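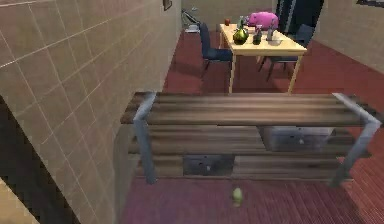
Sim demos for the drawer and table tasks: how many, and how messy?

Posted in: Learning from Demonstration > Simulation

prallitz_pete
26 Nov 2023
Hello all, long post, so grab a cuppa. I've been collecting teleop demos in simulation for a little home-tidying policy, and the room at the top is one of the layouts I've been using. It's got the plank-top bench with the two grey drawers up front and the dining table behind, with the pink pig, the bottles and the white dish on it. The task I'm recording at the moment is "pick up the green thing from the floor and put it in the lower drawer".

I've got 100 demos so far, all driven by me with a secondhand game controller, and the policy trained on them is pretty hopeless. It reaches toward the floor nicely enough and then dithers between the two drawers like me in front of the fridge at midnight. My plan was to keep going until I hit 2,000, but before I give up my evenings until May I thought I'd ask whether that's a sensible way to spend them.

gumleaf_robotics
Lovely colourful room, that! I'd stop recording for a bit and look at what you already have. How much does the green object move between episodes? If it always starts in that same spot in front of the bench, your policy has probably memorised a path and never had much cause to look at anything. We had the very same trouble with our Clarnora kitchen set. We'd gathered 3,000 episodes, feeling terribly proud of ourselves, and the mug had been starting within a hand's width of the same place the entire time.

prallitz_pete
Ah. It moves a little, but I'd be fibbing if I said it moved a lot. I jitter the start position by a few centimetres and leave the furniture alone.

slowservo
I'm going to disagree with gumleaf a bit here, in a friendly way. Position matters, sure, but the dithering between drawers sounds to me like a labelling problem. Pete, does every one of those demos go to the lower drawer? And is the instruction text always the same sentence?

prallitz_pete
Mostly lower. I did 20 early on with the upper drawer, before I'd settled on the task, and (blushing a bit) I think they all went into the same folder with the same instruction.

slowservo
Well, there's your fridge at midnight! Pull those out, or relabel them properly so the text says upper drawer, and retrain before you record a single new one. I'd keep them myself. With the right label they're useful, since the policy has to read the instruction to know where to go.

gumleaf_robotics
Fair enough, I'll give you that one. I still say spread the start positions, though. Put it right up by the tiled wall, put it under the dining table, put it over on the right where the light falls on the floor. Some of those will be a nuisance to drive and that's fine, the nuisance ones teach it the most.

mapleandsolder
Jumping in from the cold side of the world. One thing I haven't seen mentioned is the viewpoint. Are you training on that high view alone? From up there the near bench hides part of the floor behind it and the lower part of the dining table's legs, so if you take gumleaf's advice and start things back there, you'll get episodes where the target can't be seen in the first observation at all. You as the driver know where it is because you can swing the view about, and your policy can't. I'd add a wrist view, or else throw out any start where the object is hidden.

gumleaf_robotics
Hmm, I wouldn't throw them out. A robot in a real house has to cope with things behind furniture.

mapleandsolder
It does, but it needs a way of going to look, and a few centimetres of demo wobble isn't going to teach searching. I'd treat that as its own task later on. We may just have to differ on this one!

tea_and_torque
I've been at this on and off since the old Baxter days, when we'd grab the arms and haul them about by hand, so take this as coming from someone with sore shoulders. Do swap the other objects around too. The dark green bottle on the dining table is an awfully handy distractor for a task about something green. Put it on the floor in a few episodes, and mind you leave it there while you drive to the right one.

Also, record some recoveries. Start with the drawer half open, or fumble the grasp on purpose and go again. I know it feels like spoiling good data, but clean demos only show the policy what to do when it's already doing well.

slowservo
Seconding the recoveries. I'd go easy on fumbling deliberately, though – you can end up with a policy that faithfully learns to fumble. I start the episode from a bad pose and record only the fixing part.

tea_and_torque
Yes, that's a tidier way to do it. I'll pinch that.

prallitz_pete
You're all very kind, and I feel a good deal better about my evenings. I'll sort out the upper drawer labels first and retrain on what I have, then do a smaller batch with proper spread, with everything starting in view for now (sorry gumleaf, I'll try the hidden ones after that). I'll hook up a wrist view as well. The Trurmont exporter I use supports a second stream, I've just never ticked the box.

mapleandsolder
Check the timestamps on that second stream before you record a heap of them. Mine came out a few steps behind the first one and I lost a whole weekend to it.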